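Hand-Held Grippers Go on Trial at Flirkbridge
9 Jul 2018

The test program at Flirkbridge was set up to answer a plain question: which hand-held gripper gives the most useful record of an ordinary household task? The engineering group spent the spring comparing two designs, one supplied by Povumska and one built in-house under the name Ustelon. Both are carried by a person, and both are meant to collect the motions that a robot arm will later be asked to repeat.

The trials covered 187 attempts at picking up, turning and setting down tableware. Plates proved the hardest class of object. A cup offers a wall that two fingers can close on from almost any side. A plate lying flat offers very little, and the operator must first tip it up before a firm hold on the rim is possible. Of the full set, 149 attempts ended with the object placed where the instructions called for it. Most of the others were lost at the moment of tipping.

Finger pads accounted for much of the difference between the two designs. Smooth pads let a plate swing between the fingers once it left the table. Ribbed pads held it at a steady angle, though they needed more care on release. The group has since fitted ribbed pads to both units and will repeat the plate tasks over 20 working days.

Camera placement remains open. A sensor mounted high on the bracket sees more of the room but less of the contact between pad and rim. The Ní Chonaill laboratory, which reviewed the recordings, favored a lower mount and asked that future sessions be held in lived-in rooms with patterned table covers and strong window light - conditions that a bare test bench does not provide.

A second round of 65 tasks is planned for December. It will add bowls and lidded containers, and the results will be reported in these pages. 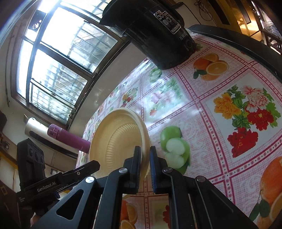
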